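**Merumgate releases Braka 3, a grasp planning update for kitchen and dish-handling arms**

July 31, 2026

Merumgate today released Braka 3, a new version of its planning and control software for single-arm robots that handle dishes, cups and small kitchen items. The update is available to all current license holders at no extra charge.

Braka 3 replaces the separate grasp and motion modules of earlier versions with one planner. In Braka 2, the software picked a grasp first and then looked for a path to it. If no path was found, the arm went back to its start position and the process began again. The new planner scores grasp and path together and drops grasps that would put a finger or the wrist into a nearby object.

The change matters most around dish racks. Thin wires are hard for depth sensors to pick up, and in past versions they often came through as broken segments or were missing from the map. Braka 3 adds a wire model that joins short segments into continuous rods when they line up across several views. Users can set how far the model may extend a rod past its last measured point.

Cup handling has also been reworked. The planner now fits the rim of a cup as an oval in the wrist view and uses it to estimate tilt before the fingers close. Rims with chips or uneven color were a common source of bad fits in Braka 2, so the new version weighs the whole outline and ignores short breaks in the edge.

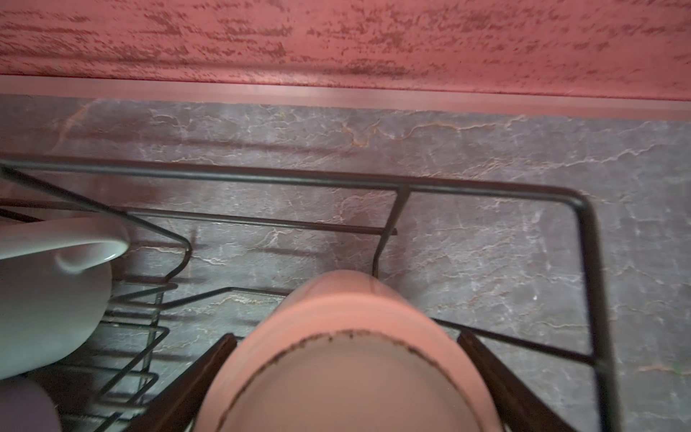 Alcides Conceição said the rim fit was the part he had asked for most often. With the old version he had kept a list of mugs that the arm was not allowed to touch, and he has now taken most of them off it. He added that he would still like better handling of clear glass, "because that is half of what people own."

Clear glass is not supported in this release. Merumgate plans to address it in a later update and has not set a date.

Other changes in Braka 3:

- Wrist camera frames with motion blur are given less weight in the map and are no longer thrown out.
- Color correction can be set per station, for kitchens with tinted or mixed lighting.
- Finger width and length are read from a single gripper file shared by the planner and the simulator.
- Logs can be replayed in Itby, the company's viewer, with the rejected grasps shown next to the chosen one.
- The default planning timeout has been raised to 10 seconds.

In internal tests on 75 household items, the planner found a usable grasp on the first try more often than Braka 2 did on the same set. The item list and test settings are included with the download so that users can repeat the runs on their own arms.

"We spent most of the work on failures our users sent in," said Archie Mackay, who leads the planning team at Merumgate. "A lot of them came down to the same few lines of code."

Braka 3 needs a computer with at least 32 GB of memory. Station files from Braka 2 can be imported, but saved grasps must be generated again. Support for Braka 2 ends next April.

Questions about licenses and upgrades should be sent to Josué Bezerra in the Merumgate customer office.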